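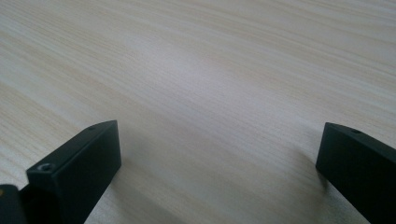
What does an artist's statement have to do?
It has to tell a reader who has never met the artist what the work is made of, what it is about and why the artist keeps making it, in fewer words than most artists would like.

Writing About Your Own Work
Notes for week 2

Readings: the Tomevari catalogue, introduction and first two statements. Copies are in the course folder. Bring your own draft, printed, double-spaced.

Three kinds of text
Students mix these up every year, so we start here.

Biography. Third person. Where you work, what you studied, where you have shown. It changes when the facts change.

Statement. First person is normal. It covers the body of work as a whole and should last a couple of years before it needs rewriting.

Exhibition text. Usually written by the gallery, often from your statement. It covers one show in one place. If your statement is vague, this text will be vague too, and you will have to live with it on the wall.

Length
Galleries and grant bodies set their own limits. For this course the statement is 207 words at most, title not included. Hyphenated words count as one. The limit comes from the entry form for the Emano open call, which many of you will be filling in before July.

Reading: Gleice Amaral
Amaral's statement for the Itden series is the second one in the catalogue. The series is 28 ink drawings on unsized paper, made over two winters in a rented room above a pharmacy. Note the order she works in. She names the paper first, then the ink, then what happens when the two meet. Her grandmother's letters come in only at the fourth sentence, and by then we know what the drawings look like.

Compare the earlier version, reproduced in the appendix. It opens with "memory, absence and the body" and does not mention paper at all. Same artist, same drawings. Mark every noun in both versions that you could point to in a room. The earlier one has very few.

Words to watch
"Explores", "interrogates", "practice" used more than once, "liminal", "the viewer is invited". None of these is banned. If you use one, be ready to say in class what it means in that sentence.

Colour words are worth the trouble. "Grey" tells us little. "The grey of wet slate" tells us more — but once is enough for a short text.

On translation
Several of you write in two languages. Keep a title in its original language if the work was shown under it, and give the English after it in brackets the first time only. Leite (Milk) becomes Leite from then on. Don't translate a title to make it match the others.

For next class
Cut your draft by 12 words without losing a fact. Keep both versions. We will read the cut ones aloud in pairs, then swap, and your partner will write a one-sentence exhibition text from what they heard.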